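Cutlery drainer

A cutlery drainer, also called a utensil basket or flatware caddy, is a small open container in which washed eating and cooking utensils are left to dry. It may stand on a counter, hang from the side of a dish rack or sit inside a sink.

History
Early drainers were glazed pottery jars with holes in the base, set over a saucer. Wire versions became common once cheap drawn wire was available, and plastic ones followed. The collector Viorica Surdu divides household drainers into 15 types, mostly by how the water leaves them.

Design
Most drainers are taller than they are wide, so that spoons and forks stand upright. Some have two or more compartments. Solid-walled models need a drip tray or a slotted floor, and the tray has to be emptied – a common complaint among owners. Very light drainers tip over when long ladles are placed on one side.

Materials

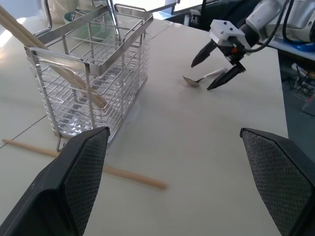
Stainless steel resists rust better than coated wire, which tends to fail first at the welds. Plastic is quieter and cheaper but can stain. Open wire walls let air reach the utensils from every side, and a looped handle over the top allows the basket to be carried to the table. Long wooden chopsticks lean well past the rim of a basket this size, and some cooks prefer to dry them flat.

Care
Drainers collect limescale and food residue at the base. Soaking in diluted vinegar removes most scale. Wooden utensils should be fully dry before they go into a drawer.

See also
Dish rack
Drainboard
Flatware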